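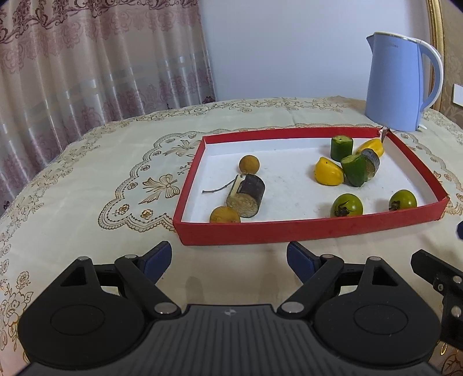
Figure 1. Gripper open in front of the red tray, kettle behind.

4. What went wrong

Our plan was to collect 203 grasps on the Rorkidar hand-held gripper and train on all of them. We ended up throwing out 69. The log said every one of those was a success, and that is the part we want to discuss.

The Rorkidar software marks a grasp as good when the fingers stop before they are fully closed. We took that at face value for the first 7 sessions. When we went back through the video, the fingers had often stopped with no object between the pads. One finger linkage was sticking at a pivot pin, and the software read the jam as a held object.

The Julitz setup guide recommends recalibrating. We did this 8 times. The error went away for a few grasps and came back, so we doubt calibration had much to do with it – cleaning the pin helped more, but we only tested that on one gripper.

There is also a safety side. A jammed finger can let go suddenly, and our tray was set up right in front of an electric kettle. Our Disilcombe risk form covered pinched fingers and said nothing about what was near the tray. It should have.

We are not convinced the remaining data is clean either. The Karamanlidis baseline in section 5 should be read with that in mind.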